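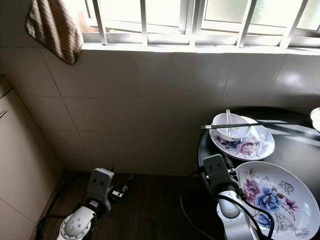 Eating Late and Sleeping Poorly: A Food Diary Project in the Damgate Residence Halls
Student project report, Introduction to Nutrition and Health
Lợi Vương

Background

When our instructor asked us to pick a question about everyday health that we could look at with our own classmates, I had no trouble choosing mine. I have lived in the Damgate halls for two years now, and anyone who has lived there knows that dinner is a very flexible idea. Some of us eat at five in the afternoon and then again at eleven at night. Some of us skip lunch, study until the library closes, and cook a full pot of noodles when we get home. I come from a family where my grandmother had supper on the table at six and the kitchen light was off by seven, so this was quite a change for me, and I began to wonder if the late meals had something to do with how many of my friends complain about heartburn and restless nights.

Doctors often advise people with acid reflux to leave two or three hours between their last meal and bed. The usual explanation is that a full stomach and a flat position make it easier for acid to travel back up. Large, fatty or spicy meals seem to bother people more than small ones, although this varies a great deal from person to person. I wanted to see if I could find any sign of that pattern in a group of healthy students.

What I did

I put up a notice on my floor and the two floors below, and 16 students signed up. Each of them kept a diary during January and February. They wrote down every meal and snack, the time they ate it, the time they went to bed, and a score from zero to ten for heartburn or stomach discomfort during the night. In the morning they added a second score for how rested they felt.

I had first planned to use a phone app, but half of the group kept forgetting to open it. We switched to small paper notebooks from the Lương stationery shop across from the main gate, and things went much better after that. People left them by the bed with a pen tucked inside. My thanks to the shop for giving me a discount when I explained what they were for!

By the end I had 636 complete nights to work with, and 3,437 separate entries for meals, snacks and drinks. Typing all of this into a spreadsheet took most of my spring break. I counted any food over 200 calories as a meal and anything smaller as a snack, using the label where there was one and a standard food table where there was not.

What I found

Nights with a meal in the two hours before bed had higher discomfort scores on the whole than nights without one. The difference was not large, and for five of the students I could not see it at all. Two students, who had both told me at the start that they got heartburn often, accounted for a good share of the high scores. When I left them out, the pattern was still there but weaker.

Late snacks did not seem to matter much. A banana or a bowl of cereal at midnight looked about the same in the scores as nothing at all. Fried food was another story - the worst nights in several notebooks came after the chicken from Grusier, the takeout counter that stays open until one.

The morning scores were harder to read. They went down in the weeks with midterms no matter what anybody had eaten, and I should have expected that. Coffee is mixed up in it too. Many of the students who ate late were also drinking coffee late, and I can't separate the two with the notes I have.

Problems with the project

The group was small, and they were all people who lived near me and were kind enough to say yes. They knew what I was studying, so some may have scored a late meal harshly without meaning to. Portion sizes were mostly guesses. I also forgot to ask about sleeping position or extra pillows until the third week, and by then it was too late to use the answers.

If I did it again

I would ask each student to eat early for two weeks and late for two weeks, so that every person could be compared with themselves. I would put coffee and tea in their own column. My roommate has suggested running it in the Bestent building next fall, where the students have no kitchens and eat in the dining hall at set hours. I like that idea very much, and I have already bought the notebooks.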